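第三章 免费的早餐由谁付账：餐饮促销的成本与效果

学习本章之前，请先回忆你最近一次领到的“免费”餐点：一杯咖啡、一份小吃，或者生日当天的一块蛋糕。你当时是专程去的，还是本来就打算去？除了赠品，你还点了什么？如果没有赠品，那笔钱会不会照样花在同一家店里？

多数餐饮营销教材谈到赠餐活动时，会引用企业自己公布的客流数字，然后得出“活动取得成功”的判断。本章不打算沿用这种写法。客流增加是容易看到的，增加的客流值多少钱却很少有人认真算过。公布数字的人往往就是策划活动的人，这一点读者应当始终记在心里。

3.1 一个常见的说法

连锁餐厅 Clatia 曾在五月推出一项面向教师的免费早餐活动：凭工作证可领煎蛋一份，限堂食，上午十点前有效。活动结束后，公司市场部在内部简报中写道，单店当日早餐时段接待顾客265人，“创下开业以来的最好成绩”。

这句话有三处值得追问。

第一，265人里有多少是教师？简报没有说。早餐时段本来就有上班族和附近居民光顾，把他们全部算作活动的成果，显然过于慷慨。

第二，这个成绩同什么相比？如果该店平日早餐只开放半数座位，而活动当天全部开放，那么增加的客流有一部分应归功于座位，同煎蛋无关。

第三，来的人后来怎样了？一次性的热闹与长期的习惯是两回事。简报的统计截止到当天收市，对此后的情况只字未提。

门店经理 Lâm Đàm 在事后的培训座谈中讲得比较坦率。她说，那天厨房多排了3个人，领取赠餐的顾客中有相当一部分只喝白水，坐到十点才走，熟客看见门口排队便转身去了对面。她并不认为活动失败，只是觉得“最好成绩”四个字下得太早。

3.2 赠品的真实成本

初学者计算赠餐成本时，常常只计食材。一份煎蛋的食材很便宜，于是整个活动看上去几乎不花钱。这样的算法至少漏掉了下面几项：

人工。赠餐集中在短时段内发放，通常需要加班或临时调班，而加班工资高于平时。

挤占。座位和灶台有限。赠餐顾客占用的位置，本来可以用来接待付费顾客。高峰时段的挤占成本可能远远超过食材。

转移。原本会付钱的顾客改领赠品，餐厅失去的是一笔完整的销售收入。这类顾客在客流统计中看起来同新顾客毫无区别。

善后。餐具、清洁、投诉处理、差评回复，都要花时间。

假设一家店发放赠餐，领取者中有40%本来就会在当天付费用餐。这部分人的早餐收入应当作为损失计入活动成本。40%是为便于练习而设定的数值，实际比例因店而异，而且极难测量。正因为难测量，许多报告干脆当它是零。把未知数写成零，仍然是一种估计，而且是对策划者最有利的那一种。

3.3 “顺便消费”可靠吗

支持赠餐的人通常会提出“顺便消费”的理由：顾客领了免费的主食，总会再买一杯饮料。连锁品牌 El Sherbiny 的加盟手册甚至把它写成一条规律，声称每位领取赠餐者都会“自然带动”饮品销售。

“自然”一词在这里替代了证据。要检验这条规律，需要知道领取赠餐者的人均附加消费，还要知道同类顾客在没有赠餐时的人均消费，两者相减才有意义。手册只给出了前者。更麻烦的是，愿意为一份免费煎蛋排队的人，很可能恰恰对价格最敏感，指望他们随后点一杯高毛利的饮品，未免一厢情愿。

当然，反过来断言附加消费必定为零，同样缺乏根据。在写字楼周边，赶时间的顾客确实可能顺手带走一杯咖啡。地点、时段、菜单排列都会影响结果，应当分别考察。

3.4 面向特定人群的赠餐

教师、护士、军人、消防员常常成为赠餐活动的对象。企业把这类活动称为“致敬”，批评者则称之为廉价的广告。两种说法都跳过了一个可以核实的问题：受赠者是否真的方便领取？

以早餐为例。许多学校在七点半之前就要求教师到岗，规定十点前堂食的赠餐，多数在职教师在工作日根本赶不上。促销策划公司 Trandano 为客户设计过类似方案，其建议书用整整一页描写社会影响，对领取时段的安排只写了一行。这样的比例本身就能说明一些问题。

评价此类活动，可以先看条款，后看口号。领取时间是否合理，是否允许外带，家属能否同行，证件要求是否会把退休人员挡在门外，都比海报上的文字更能反映企业的用意。
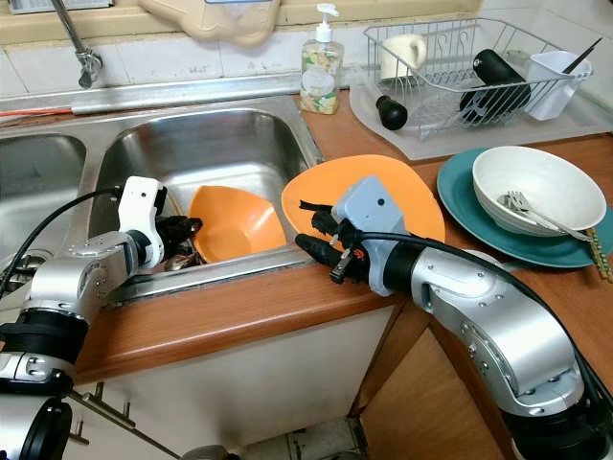

3.5 本章的学习安排

下一节起，我们将以一家虚构程度较低的街边早餐店 Erik 的账目为线索，逐项估算一次赠餐活动的损益。账目经过简化，但保留了几处记录不全的地方，请不要急于补齐。遇到缺失数据时，先写明它会使结论偏向哪一边，再决定是否继续计算。

学完本章后，你应当能够区分总客流与增量客流，列出赠餐活动中不体现在食材单上的成本，并对企业发布的促销成绩提出具体的质疑。

课前准备：找一份餐厅公开发布的免费餐点公告，抄下全部限制条件，包括字号最小的那几行。用3句话写出你认为谁最可能领到这份赠品，谁最可能领不到。上课时请带上公告原文，不要只带自己的摘要。

关键术语：增量客流，挤占成本，转移销售，附加消费，领取率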